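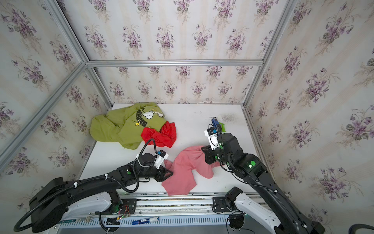
Figure 4. Three garments on a white tabletop, among them a crumpled yellow-green sweatshirt with a Snoopy print.

4. Why registered players stop attending

4.1 Scope of this section

The previous section dealt with who joins the junior handball clubs in Dririrell and how they hear about them. This section deals with the players who registered and then stopped coming during the season. We use the club registers, the match sheets held by the league office and the interviews carried out by Marinho and Furtado with parents, coaches and former players.

The registers held 882 names at the start of the season. We counted a player as having stopped if he or she missed every session and every match after the winter break and had no injury note on file. Players who moved from one club to another within the league were not counted as having stopped, although two clubs had marked them as leavers in their own books and these entries had to be corrected by hand. Players who attended training but were never picked for a match were kept in the main group. Their position is different and is taken up briefly in 4.4.

4.2 Travel to away matches

Travel was the reason given most often by parents. The league covers the town itself and the villages along the valley road, and the draw is made without regard to bus times. Clubs based in the centre have few problems, as most of their away matches can be reached on foot or by one bus. The two valley clubs, Brodar and Xavier, depend on lifts from parents for nearly every fixture.

At Brodar the coach kept a written rota for cars. It worked well in the autumn, when matches were played in daylight and most families had no other plans. After the break fewer drivers put their names down, and the same parents were asked again and again. One mother told us that she had stopped answering the telephone on the evening before a match. Her son stayed on the register until the end of the season but did not play again.

Xavier had no rota. Parents were expected to arrange lifts among themselves, and those who were new to the village found this hard. Several said that they did not like to ask. A player who missed one match for want of a lift was often left out of the side for the next, and some then stopped coming to training as well. The coach, Jeferson Amaral, had noticed the pattern but had put it down to lack of interest. When we showed him the attendance sheets beside the fixture list he agreed that the long journeys and the absences fell together.

The league allows a club to ask for a match to be moved if it can't raise a side. The request has to reach the office before noon on the day before play. Most of the late requests in our records came from the valley clubs, and most were refused. A refused request counts as a forfeit, with the points going to the other side.

4.3 Training times

Indoor training space is shared with badminton, five-a-side football and an evening dance class. The hall sets its timetable in July, before the school timetable is known, and clubs that want to change their hour later have to find another user willing to swap. In practice this rarely happens. The younger handball groups are usually given the first hour after school, which suits families living near the hall and is difficult for everybody else.

Older groups train late. Parents of players in the middle age group were divided on this. Those with one child in the club tended to accept the late hour, while those with a second child in a younger group had to make the journey twice or wait in the corridor. The hall has no café and the corridor isn't heated. Shirley Furnival, who coached the middle group for most of the season, let younger brothers and sisters sit on the bench during training, and her group lost fewer players than any other of the same age. We can't say that the bench was the reason. Her group also had the steadiest results, and she was the only coach in that age group who stayed for the whole season.

Groups that changed coach lost players whatever their training hour. The loss tended to come in the first few weeks after the change. Former players rarely complained about the new coach as a person. They spoke of being moved to a different position, or of not knowing whether they would be in the side.

4.4 Time on court

A squad may name up to 25 players, though far fewer can take part in any one match. Some coaches rotate the squad and some don't. The match sheets show that a few players were named for every fixture and never came on. Most of these players kept training until the spring, and their parents described them as content with the training itself. They had stopped asking for lifts to away matches, however, and this made it harder for the rest of the car to be filled.

Honorato has argued in an earlier report that a minimum playing time should be written into the league rules for the youngest group. The coaches we interviewed were mostly in favour for friendly matches and against it for league matches. Several said they would accept the rule if every club had to follow it.

4.5 Limits of the data

The registers were not kept in the same way by all clubs. Two recorded attendance at every session, and the others recorded it when somebody remembered to bring the book. For these clubs we relied on match sheets and on what the coaches could recall, which will have made regular players easier to trace than occasional ones. We sent letters to 100 families of former players. Those who replied lived mostly in the town, so the valley families are probably under-represented in the interviews, although travel matters most to them. Fees were raised in very few of the replies, and we don't treat them further here.

The interview guide and the corrected register totals are given in the appendix, in the version agreed with the league office on 22 March 2023.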